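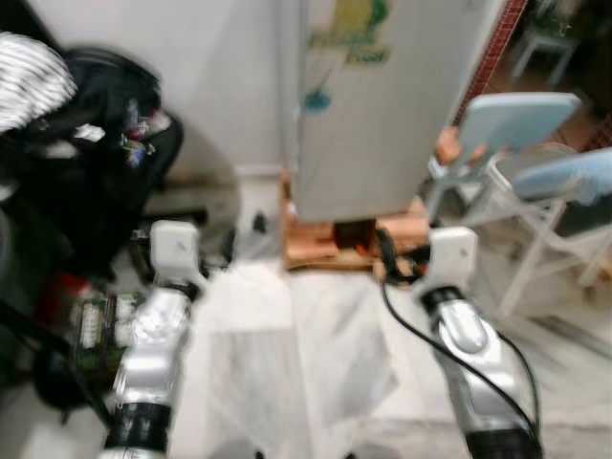
Can a machine do the chores yet?

20 February 2018

The head of testing at Limier has spent 16 years around automation, most of it in warehouses. For the last two she has worked on household jobs, and she says the house is harder.

"In a warehouse you decide where the shelf goes," she said. "In a home there's a bag of stuff against the wall, a chair next to the fridge, plastic on the floor. Two arms have to reach past all of that."

Her group keeps a list of 36 chores. Wiping a counter goes well. Folding towels is slow. Picking up plastic sheeting is still near the bottom.

"It changes shape every time you touch it. A box stays a box."

I asked about shops. Pelau, a grocery chain that ran a trial in January, had a machine face up cans overnight. It handled 600 a shift. A clerk can do 2,000.

"But the clerk also mops, and answers the phone," she said. "People leave that out of the comparison."

Would she buy one for her own kitchen?

"No. I'd want it to clear a floor without me standing there, and I'm still standing there."

She expects shops to get useful machines first, for one or two jobs at a time. She would not give a year for homes.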